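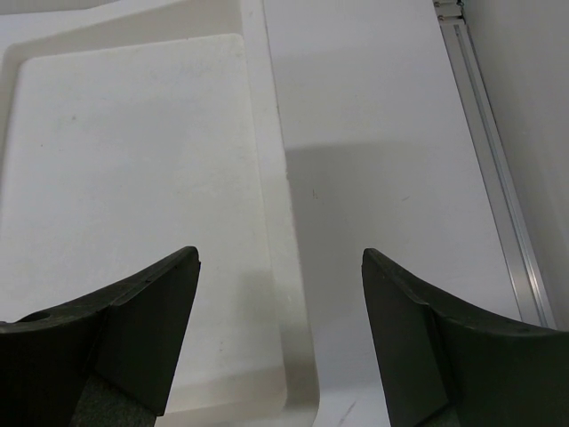 Preparing a bench cell before a handling run

These instructions apply to all gripper cells at the Karkside and Lurnthorpe sites. They should be read together with the site safety rules. Questions should be sent to Wendy Penrose, who keeps the current version.

Step 1. Check the work surface

Put the cell in hold and wait for the arm to stop. Wipe the surface with a lint-free cloth. Scuffs and light scratches may remain, but any mark that can be felt with a fingernail must be entered in the cell log. Trays and panels should sit flat and must not rest on the side rail.

Step 2. Check the fingers

Open the gripper fully. Both fingers should be firmly seated and their tips level to within 2 mm. Do not tighten a finger while the cell is in automatic mode.

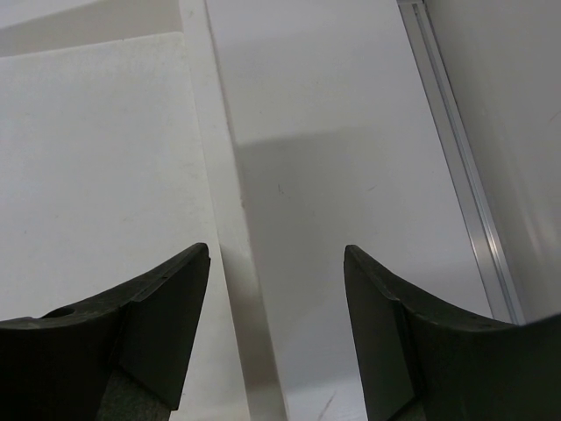

Fingers open over the work surface, with the side rail to the right.

Step 3. Place the hand tool

Only one tool may be on the surface at a time. Pliers and cutters are to be laid down by the operator, with the cell still in hold, and at least 40 mm from any edge. Hands must be clear of the cell before the hold is released.
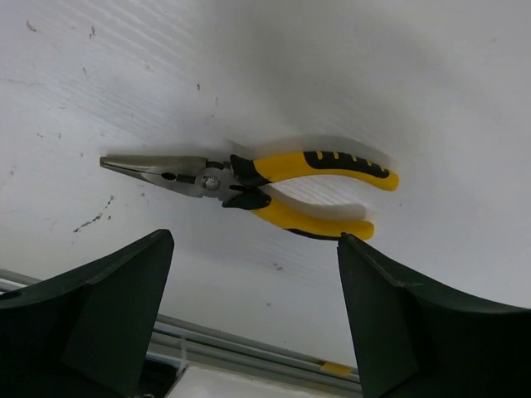 Tools with two handles may be left partly open, provided that the handles do not reach over the rail. Sharp or pointed tools should face away from the operator's side - this applies during short breaks as well.

Step 4. First movements

Run the first 20 movements at reduced speed and remain at the stop button throughout. If the tool slips or turns, return the cell to hold before touching it. A run of 208 movements is the most allowed between two surface checks.

Step 5. Sign off

Complete the Haslam sheet and leave it with Barry Bickerstaff or the shift lead. Sheets from Lurnthorpe are collected at 4 pm.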